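Pilico Soft Fruit & Veg for Play Kitchens
Plush play food, sold by the piece or as a set
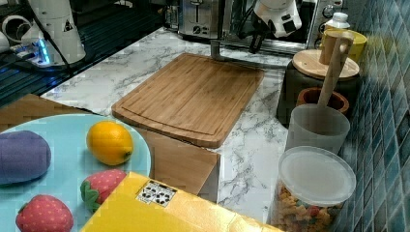

What we love about it

Play food is often hard plastic, and anyone who has stepped on a plastic carrot in bare feet knows how that goes. The Pilico range is plush all the way through, so it lands quietly, squashes into a full toy bin and doesn't mind being sat on. The shapes are simple and easy to name, even for a child who is just starting to talk. The strawberries are the ones everybody reaches for first – red, dotted with pale seeds, with little green leaves on top. The eggplant is a good purple and makes a great main course. And the lemon! It goes into every soup, every cake and every cup of tea in our house.

Serving it up

You don't need a play kitchen to get going. A light plate shows the colors off nicely, and a real cutting board makes the whole thing feel like proper cooking. We like a bamboo one with a groove around the edge, the same kind you'd use for dinner. Kids can sort by color, take orders, run a market stall or just pile everything up and start over.

Sizes and sets

Single pieces: eggplant, lemon, strawberry
Market Set: 40 pieces, mixed fruit and vegetables
Classroom Set: 144 pieces, packed by type in cloth bags
Item number for the Market Set: 497

Plates and cutting boards are not included.

Care

Spot clean with a damp cloth and a drop of mild soap. For a bigger mess, put the pieces in a laundry bag and wash on cold, then let them dry flat. Please keep them out of the dryer – the leaves can curl. A strawberry takes a day to dry all the way through, the eggplant a bit longer.

From a customer

"We bought the Market Set for our preschool room in May and it has been out on the table every morning. The children run a restaurant called Irstead (no idea where they got the name) and the menu is mostly strawberries. I've already ordered more." – Silviu Vlad

Ordering

Single pieces go out by regular mail, and the Classroom Set ships in two boxes. If you only need to replace a lost lemon, write to us and we'll send just the one. Wooden crates from Bornov fit the Market Set nicely and are listed under Storage.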